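Acta de la reunión de uso de la sala Kilham
Fecha: 06/04/2021
Asistentes: Evaristo Sanna (preside), Ainhoa Sotomayor (secretaria), representantes de Flostska y de Guthrie.

1. Acta anterior
Se lee y se aprueba sin cambios. Queda pendiente de esa acta el presupuesto de la persiana, que Guthrie enviará por correo.

2. Mesa y colocación
Se acuerda que la mesa blanca siga junto a la pared. Flostska pidió en su momento llevarla al centro de la sala, pero el enchufe más próximo queda lejos y habría que pasar un alargador por encima del parqué. Se retira la petición.

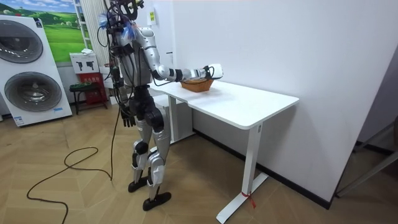
Pregunta de Guthrie: ¿quién se encarga de limpiar el tablero al terminar cada turno?
Respuesta de la secretaria: el último que firma en la hoja de uso, con paño húmedo y sin productos abrasivos. El paño se deja en el armario del pasillo.

3. Cestas
Ainhoa Sotomayor presenta el pedido a Prududska. El importe es de 716 euros por 200 cestas, portes incluidos, y el proveedor mantiene el precio hasta July (julio). Guthrie considera que bastan 100 y que el resto ocuparía sitio en el almacén. Se vota y se aprueba el pedido completo.
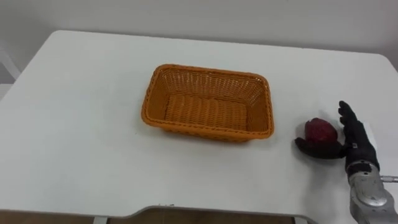 El pedido no especificaba el color, y Prududska ofrece natural, gris y naranja. Flostska prefería el gris por ser más discreto. Evaristo Sanna señala que sobre un tablero blanco el naranja se distingue enseguida, y que el borde trenzado más grueso del modelo rectangular ya gustó en la reunión anterior. Se elige naranja. Guthrie pide que conste que le era indiferente.

4. Fruta
Se mantiene la compra semanal en la frutería, con un tope de 60 euros. Los tiques se entregan a la secretaria dentro del mismo mes; los que lleguen después pasan al siguiente. Flostska pregunta si se puede comprar fruta cortada y se le contesta que no, por la conservación. 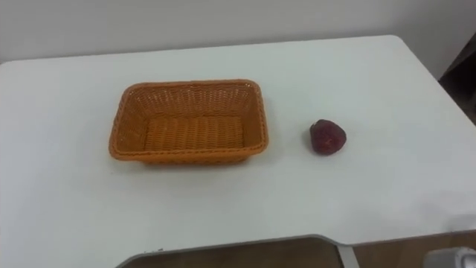
Sobre la variedad hay opiniones distintas. Guthrie propone limitarse a manzanas y mandarinas, que aguantan más días. La secretaria defiende seguir con las fresas mientras haya, siempre que sean de un rojo oscuro como la que está a la derecha de la cesta, y dejar fuera las que tengan la punta blanca. Se acepta probar así hasta la próxima reunión. Las piezas sueltas que queden sobre la mesa al final del turno se guardan en la nevera.

5. Varios
La marca roja de la pata de la mesa no debe quitarse hasta que se cierre el inventario. Sanna actualizará la lista de muebles y la colgará en la puerta.
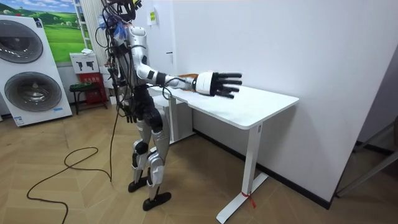 Sala Kilham: la mesa blanca junto a la pared.

6. Ruegos y preguntas
Flostska pide una segunda copia de la llave del armario. Se le entregará cuando firme el recibo. Guthrie recuerda que las sillas prestadas a la sala de al lado siguen sin volver; la secretaria las reclamará por escrito.

Sin más asuntos, se levanta la sesión. La próxima convocatoria se enviará por correo.

Ainhoa Sotomayor, secretaria
V.º B.º Evaristo Sanna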